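Savita Bhatt
Thread, 8 posts

1/ Every December someone in my building asks whether the central bank's inflation forecast was any good. Every December I say "compared to what?" and lose a lunch companion.

2/ So this year I made the dullest possible rival. It says inflation next year will be whatever it was last year. It has no equations and has never been invited to a panel.

3/ Then I took 182 quarterly forecasts from published reports, 25 years' worth in the longest case, across 6 small open economies, and scored both sides on average miss.

4/ One quarter ahead, the professionals win easily. Good. They can see gas prices and so can you.

5/ At a year ahead the gap shrinks to very little. At two years my rival wins in 2 of the 6 countries, and I have started to feel protective of it.

6/ Before the replies arrive: yes, a bank that sees inflation coming and raises rates will make its own forecast look silly. I tried using only forecasts that assume rates stay put. The sample gets small and the ranking wobbles. I wouldn't bet the Illdale parking fund on it.

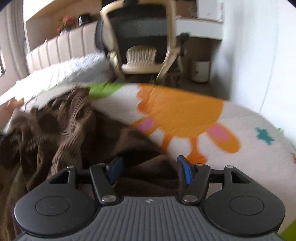
Hand-held gripper over a brown garment on a printed mat, bed behind

7/ What I'd like to see in the reports is the old misses, printed next to the new fan chart. Carroll thinks that would hurt credibility. I think readers with a mortgage have already worked out that forecasts miss, and would enjoy being told by how much.

8/ Draft goes up once I fix table 2, where I had the sign backwards on one column. The no-change forecast did not make this mistake. Comments welcome, especially from anyone who has tried this with core inflation.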